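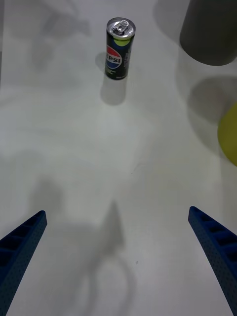 2018-12-02
Dawber finger kit, evaluation, second session
V. Meesuk

Kit is on loan from Dosberg until April. Contents as received: 2 fingers, adapter plate, wrist camera bracket, screws, a printed sheet with the mounting torque and not much else. No CAD. Asked Dosberg for STEP files, told they are "in preparation." Price list still shows the kit under the old Rorkodby part number, so check the invoice if we buy.

Mounting. Adapter plate fits the right arm without shims. The left arm has the older flange and would need the spacer we made for the Grimari gripper. Left it alone for now. Finger screws are easy to start and awkward to finish, the hex key fouls the bracket for the last half turn. Ball-end key works. Torqued to the sheet value, marked with paint pen.

Camera bracket. The view includes both fingertips when open and a good stretch of table past them, which is what the leaflet promises. The fingers take up both lower corners. The arm's own shadow falls between and below the tips, directly in the approach path. Edge is soft, so the plain threshold segmentation we use on the white table picks it up in one run and drops it in the next. Options:
- mask a fixed region below the fingertips (loses anything close in)
- second lamp on the opposite side
- stop using the threshold and go to the color model
Will try the lamp first. Exposure on auto for today, should be locked before any numbers are taken.

Approach to the can. The sleek Pepsi can is a fair target for this kit: narrow, upright, mostly black on white, with a bright lid. Segmentation finds the body without help. The lid is less good, the silver top goes toward table white in places and the fitted outline comes out short. Workaround is to take the sides only and ignore the top edge. The can's shadow runs toward the gripper and slightly left, so a centroid taken on the raw mask gets pulled the same way. Subtract shadow before computing the approach line, or fit the two vertical sides and use the midline. I prefer the midline.

Gray cylinder and the yellow item stay on the right as distractors. Both are only partly in view at the start pose. The color model should reject yellow with no trouble. Gray cylinder is the one to watch, it sits close in value to the heavier shadows.

Fingers. Slotted inner faces, thin ribs between the pockets. Dawber says the pockets save weight and let the finger give a little under load. Not measured yet. My concern is the ribs against thin aluminum: contact is on a few narrow lines and an empty can may dent at default force. Set force limit to 6 N in the config for the first closes. The driver accepts the value but does not echo it back, so confirm with the load cell.

Driver. Position commands fine. Timeout is given in the manual in seconds and read by the driver in milliseconds. Entered 2, got an immediate fault. Entered 2000, fault cleared. Reported to Dosberg.

Open items
Load cell check at 6 N before closing on any can.
Lock exposure, add lamp, repeat the shadow frames.
Ask Dosberg for replacement finger price and lead time.
Compare bracket stiffness with the Grimari one, same move, same speed.
Wipe table. Small specks near the middle are showing up as blobs in the mask.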